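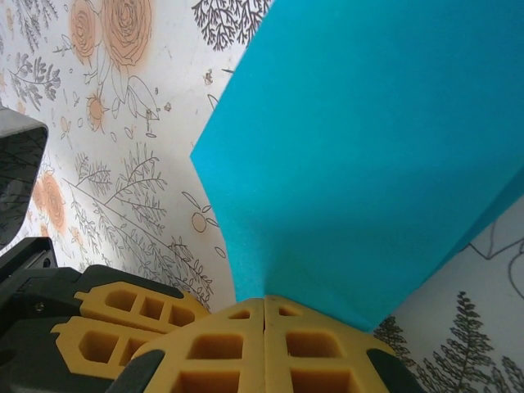 Will the Prekstead town guide and walking routes be ready before the end of summer?
Most of it, going by where we are now. The Old Market loop and the river loop are done and signed. The Dalter side is behind, see further down, and I'd plan on August for that one.

Prekstead Visitor Project - progress report
3 July 2021
To: Lilla Balogh, Katona Fund
From: Kenta Kikuchi

Sorry this is short on polish, wanted it with you before the weekend is over. Longer version with receipts comes with the final claim.

Routes
Two walking loops open. Old Market loop starts at the station, goes up Tanner Street, past the covered market and the chapel, back along the town wall. An easy hour if you don't stop for cake. River loop is flatter and longer, better for strollers, one bad stretch of paving behind the boathouse that the town says it will relay. No date given. We put a note on the map for now.

The Dalter loop is the problem. The path over the old mill land needs the owner's signature and the owner changed in spring. Nadiia Derkach has been chasing. She has a meeting with the new people, they sound friendly, want to see the insurance wording first. If they say no we send walkers along Dalter Road instead. Safe enough, has a sidewalk all the way, but you lose the mill pond and frankly the pond is the reason to go.

Signs
103 markers in the original order. All delivered. The batch for the wall section came with "Prekstaed" on them, so back they went, replaced free. Dalter markers are sitting in the depot until the path is settled. Posts on the river side are set a bit deeper than the spec asked for, ground is soft there.

Printed guide
First run of 500 picked up from the printer. Station kiosk, market office, library and both hotels have them. The station goes through them fastest and asked for more already. Michalis Mavromatis wrote the food pages and kept them to places open all year, which was your request from last time. He also cut the nightlife section down - too many venues still on short hours and we didnt want to print opening times that would be wrong in a month.

Known errors in the printed one: the bus number for the hospital stop, and the map key calls the chapel a museum. Both fixed in the file for the reprint.

Saturday market
Your board asked how this ties in. The Old Market loop goes straight through the covered hall, so walkers come out by the cheese and bread end. Stallholders wanted it that way round. Ernő Oláh, who speaks for the stalls, would like a bench and a second map board at the north door. Map board we can do from what's left in signs. Bench we can't, unless you're OK moving money from the launch line. Please let me know on that one.

Ferno building
Ground floor of the Ferno building is still our first choice for the visitor desk. Heating is fixed, front door is not. Lease is with the town's lawyer. Rent is lower than we budgeted for the first year and goes up after, so I would rather not book it as a saving yet. If the lease drags on, the library has offered a corner by the entrance, no cost, but no Sunday opening and that's when most day visitors come.

Money
On budget for signs and print. Under on events becuase the spring open day was called off. Over on translation, the German text needed doing again after the route changed at the wall. Nothing that needs a decision from you apart from the bench.

Guided walks
Started small, groups capped, booked through the market office. Sold out both weekends so far. People like the wall section best, ask most about the flood marks on the bridge, and we don't have a good answer on the oldest mark. Nadiia is going to the archive. We ask everyone for feedback at the end, most of it is about toilets. The ones by the boathouse are locked at five and should be later in summer, I have written to the town twice.

Next
- Dalter path signed or rerouted
- reprint with corrections, 100 extra in German
- map board at north door
- lease answer on Ferno
- later closing for boathouse toilets

Second payment: could it come through before the reprint goes in? Printer wants half up front this time. Call me if anything is unclear, mornings are best.

Kenta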